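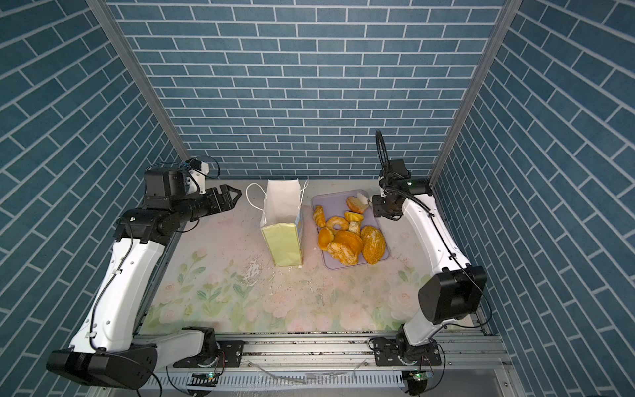
Fig. 13. Bakery set, tray and carrier bag on the printed mat.

Section 2: Setting out and packing the bakery set

2.1 Scope

This section covers laying out the Wollusetti bakery set, packing the pieces into the paper carrier bag, and clearing the mat after use. Assembly of the wall panels and posts is covered in section 1. The pieces are artificial and must not be eaten, heated or placed in an oven.

2.2 Preparing the surface

1. Lay the mat flat with the printed side up. Smooth it from the centre outwards.
2. Check that no corner has curled. If one has, roll the mat the opposite way, hold it for a minute and lay it again.
3. Place the tray to the right of centre.
4. Open the paper bag fully and run a hand round the inside so that the base squares up. Stand it to the left of the tray, towards the back.
5. Raise both rope handles clear of the opening.

Note: A new bag may lean slightly until there is weight in it. A slight lean is acceptable. If the bag falls over when empty, refold the base along its original creases.

2.3 Loading the tray

1. Put the large oval loaf in first, along the right side of the tray.
2. Place the large dome-shaped bun in the middle.
3. Set the twisted roll along the bottom and the round glossy bun at the lower left.
4. Fill the remaining space with the croissant, the doughnut, the sliced bun and the small square and rectangular pieces.
5. Leave all pieces in a single layer. Do not stack.

The order of the small pieces is not critical. The loaf and the dome-shaped bun should keep their places, as the smaller pieces are otherwise pushed up against the rim and are awkward to pick up.

CAUTION: Do not press the pieces down to make them fit. The surface coating on the loaf can crack and shed.

2.4 Packing the bag

1. Lower the oval loaf into the bag on its end, against one side.
2. Add the dome-shaped bun beside it.
3. Add the round bun and the twisted roll.
4. Place the croissant and doughnut on top.
5. Finish with the sliced bun and the flat pieces.
6. Bring the handles together. Lift a short distance and check the base before carrying.

CAUTION: Support the bag from below if the base has become damp or torn. Do not drop pieces in from above the rim.

To unpack, reverse the order. Do not tip the bag out over the tray.

2.5 Crumbs and flakes

Small specks and crumbs on the mat are most easily removed before the next layout. They show less on the rose pattern than on plain areas, so check both.

1. Move the bag and tray off the mat.
2. Brush towards the front edge with a soft dry brush.
3. Lift larger flakes by hand.
4. Wipe with a cloth wrung out in cool water. Allow to dry before replacing the tray.

Do not use solvent, scouring powder or a stiff brush on the printed side.

2.6 Storage

Store the pieces in the tray, away from direct sunlight. Fold the bag flat along its creases and lay it under the tray. Roll the mat with the print facing outwards around a tube of at least 170 mm diameter.

Replacement bags are listed under part 101 in the Calloway spares list. Quote the part number when ordering.

Section revised 1 Nov 2023, A. Cloutier. Replaces the June issue.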